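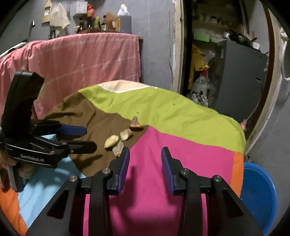 **Dromirlow, 2019-12-27** - The Dromirlow Quilt Exchange will stay open through the winter after the town agreed to let it use the old Zabala shoe store on Mill Street until April. The exchange had to leave its room behind the library in the fall, when the heating there stopped working and the repair was judged too expensive.

The exchange lends and swaps bed covers, mostly patchwork, among families in the town and the villages near it. A person brings a clean cover and takes another one home. Those who have nothing to bring can borrow one for the cold months and return it in spring.

Yasaman Bahrami started the exchange with her neighbor Salamatu Quaye. She said the new place is smaller but has better shelves, and that the bus stops directly in front of it.

"In the library we were always carrying bags up the stairs," Ms. Bahrami said. "Older people did not like to come, and I understood them. Now they can walk in from the street."

The collection has grown to roughly 700 covers. Most are cotton, and a few are wool covers from Dasau, where a weaving mill closed and sold its last stock at a low price. Ms. Quaye repairs the damaged ones at home with her own sewing machine. She said that she would be glad to have help with the wool, which is heavy and hard to put under the needle.

The town will not ask for rent, but the exchange must pay for electricity. A collection at the Edus market earlier this month brought in $2,000, and this should be enough for the winter. Xóchitl Jaramillo, who owns the building, has also offered to repaint the front door.

Not everyone on Mill Street was happy at first. Ayuba Dankwa, who has a bicycle shop next door, was worried about parking. He said this week that he had talked with the organizers and they will ask visitors to use the lot behind the church - a walk of two minutes.

The exchange will be open on Saturdays until 5 p.m. Covers must be washed and fully dry when they are brought in. Pillows and mattresses are not accepted.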